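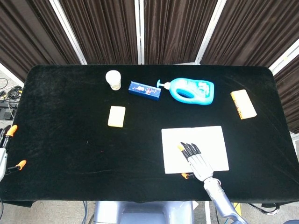

*Bathroom set on the black velvet, right hand on the white sheet*

Hi all,

We're at 480 recorded runs on the bathroom set as of May 1, 2018, and I'm so pleased with how this batch is coming along! Everything goes on the velvet now: cup, blue carton, turquoise pump bottle, both sponges, and the flat sheet. The sheet is my favorite (and the hardest by far). Maricruz has been sliding it toward the front edge to get her fingers under it, and I'd love to see other people's tricks.

On Shayne's question:

> Shayne Tamihana wrote:
> Do you want the layout reset to the same spots every time? At Plornska we kept it fixed for the first 200 and the policy just learned the table. Also, do we keep fumbles?

Please move things! Bottle standing, bottle lying down, sponges at any angle you like. Swap the order you pick them up, too. And yes, keep the fumbles as long as you recover and finish the run. Tag them "retry" so Citlali B. can sort them before training. If something ends up on the floor, stop and start a new run.

Next set is kitchen things, and I still need 5 more operators for it. Write me off-list if you want a slot, it's really good fun once your hands get used to it.

Suryani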